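Limach says its sick days are down. The numbers need a second look

September 6, 2022

Limach, the packaging firm that is the largest private employer in Zelenák, says a scheme to cut short-term sickness has been such a success that it will be rolled out to every department by the spring. The company put out a cheerful two-page summary this week. It leaves out a good deal.

The scheme is called Illness, a name that staff have had some fun with. It was designed by Lonix, a consultancy that sells advice on attendance to medium-sized firms, and it began in March in two departments, dispatch and customer accounts. Anyone who gets through a full quarter without a day off sick is paid a bonus of 3,000 crowns. Anyone who does take a day off is asked to ring a Lonix adviser before ringing their manager, and the adviser talks through whether they might be well enough to come in later, or to work a shorter day.

According to the summary, short-term sickness in the two departments fell by 39 per cent compared with the months before. Märta Hovland, head of staffing at Limach, called that "a result any employer would be proud of" and said that people "feel looked after, often for the first time".

Perhaps they do. The trouble is that the months before were winter. Coughs, colds and stomach bugs go round offices and loading bays from late autumn onwards and tail off when the weather warms up. A scheme that starts in March and reports at the end of summer would have to be quite badly run not to show a fall. The summary does not give a figure for the same months of the previous year, which would be the obvious thing to set it against. Asked for one, the company said the records for that year were kept in a different format and could not be fairly compared.

It does not give figures for the departments that were left out of the trial either. If their sick days also went down over the summer, the bonus and the telephone calls may have had little to do with it. Limach said it had "not looked at that side of things yet".

Then there is the matter of who was counted. The report covers 46 people. Staff on agency contracts were left out, as was anyone who had been off for longer than 20 days, and so was anyone who left during the trial. Taking out long absences is fair enough in a study of short ones. Taking out leavers is harder to defend. If someone was ill often, lost the bonus, disliked the calls and went to work elsewhere, the figures would improve on the day they handed in their notice. The summary does not say how many people left.

Velimir Shehu, who represents dispatch workers on the staff council, has asked for that number twice in writing. He has had a reply thanking him for his interest.

"I'm not against anybody getting a bonus," he said. "I had it myself for the first quarter. I also worked two shifts with a temperature to get it, and I wouldn't call that being healthier. I was ill at work, that's the difference, and it doesn't go down on any form."

Researchers who study absence have a word for this, presenteeism, and have been arguing about how to measure it for years. The summary mentions it once, in a footnote, where it is described as "outside the scope of the present phase". No reason is given. A short survey of the two departments would have cost very little, and Lonix already had everyone's telephone number.
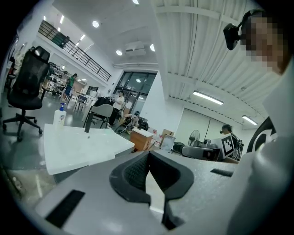

What the advisers ask

The calls themselves are the part of the scheme that staff grumble about most. Lonix says its advisers are trained to be "supportive and non-clinical". They are not nurses and do not claim to be. Žofie Jurčo, who works in customer accounts, rang in one morning with a migraine and was asked whether she had eaten breakfast, whether she had slept, and whether the pain was "more of a seven or more of a four".

She said four, to get off the line. It was put to her that a four might be gone by lunchtime. She came in at one o'clock and went home again at half past two, and the day was entered as worked.

Limach confirmed that a day on which a person attends at all, for however short a time, does not count as a sick day under the scheme. That rule appears nowhere in the summary. It may well be doing more for the 39 per cent than the bonus is, and without the timesheets there is no way to tell. The company has declined to release them, even with the names removed, on grounds of privacy. The same concern did not stop it from passing the reasons for absence to an outside consultancy.

Murali Amin, who manages the account at Lonix, said that no medical details are kept for longer than is needed and that everyone in the trial had agreed to take part. Both statements are hard to test. The consent form does not say how long is needed. As for agreeing, the form offers a box for yes and a box for no, and the line beneath says that staff who tick no cannot be considered for the bonus.

Mr Amin also said that the approach was "proven across a range of workplaces". He was asked which ones. Three days later Lonix sent a brochure containing four short accounts of unnamed firms. Each reported a drop in absence, none said what time of year it had been measured, and two used the same quotation from what were meant to be different managers. Lonix has since said that this was a layout error.

What it costs

Limach will not say what it pays Lonix, describing the sum as commercially sensitive. It does say the scheme "more than pays for itself". Without the fee, the number of bonuses paid and the cost of a lost day, this is a claim that readers will have to take or leave.

Lenka Kubíček, a family doctor whose practice sees many of the company's staff, is doubtful that there was much of a problem to solve. Most short absences she deals with are for ordinary infections, and in her view the patients who stay at home for two days tend to be the ones who do not come back to her a week later. She has noticed more people asking for appointments after work instead of during the day. She was careful to add that she had kept no tally and that it could be chance.

"If they want to know whether people are healthier, they could ask whether people are healthier," she said. "Counting who walked through the gate tells you who walked through the gate."

There are things in the scheme that might do some good. The summary lists free flu jabs, a later start for parents on school mornings and a change to the shift pattern in dispatch that ended the quick turnaround between late and early shifts. Staff spoken to for this article liked all three, the shift change above all. None of them needed a consultant on the telephone, and because they came in at the same time as the bonus, the trial cannot say which part did what.

The staff council has asked for the wider rollout to be held back until a full year of figures is available, with the other departments included for comparison. Ms Hovland said the request would be "considered alongside other feedback". Letters to the remaining departments, with the consent form attached, have already gone out. They are to be returned by the end of the month.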